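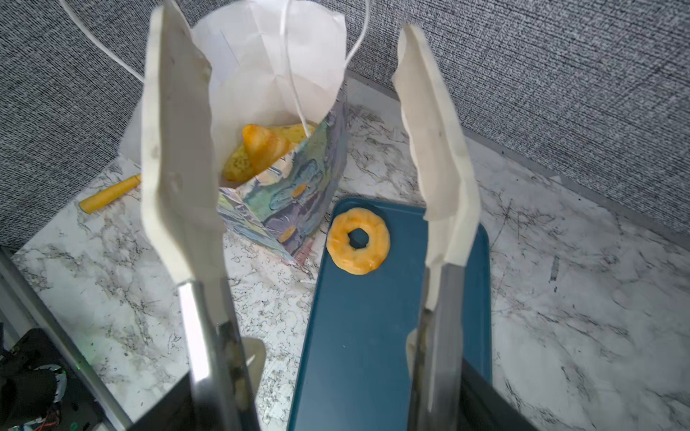 Gift bag with the swirl print, on the table with the food

noemi_m
Posted 2019-01-19
Question for people who host. We had 11 over for my aunt's birthday and everyone brought a gift bag. I now have a closet shelf full of them. Do you reuse them or is that tacky? My sister Ghizlane says a used bag looks used and people notice.

asaber
Reuse. I have bags going back to a wedding in September that have been through four birthdays. Cut the tag off, put in new tissue, done.

Rillow241
Depends on the bag. Plain ones, fine. If it has a print people remember it. I once got my own bag back from a cousin in Bevusley and we both knew.

asaber
So what? You got a bag back. Use it again.

Rillow241
I did use it again. I'm just saying the print gives it away.

E. Portela
I'm with Ghizlane on this one. If the top is creased I won't give it to anyone outside the house. Inside the family I don't care. You can iron the plain paper kind on low with a dish towel over it – no steam, and take the handles out first if they're cord.

tawfik_a
Ironing a bag that costs a dollar?

E. Portela
It takes two minutes and I already have the iron out for shirts.

tawfik_a
I switched to wrapping paper. One roll is 15 feet and lasts me most of the year. Bags take up more room than people think, even folded.

noemi_m
I can't wrap anything round, so bags it is for me. I think I'll keep the good ones flat in a folder and put the rest in recycling. Does glitter paper go in recycling?

asaber
Not where I live. Check with your town.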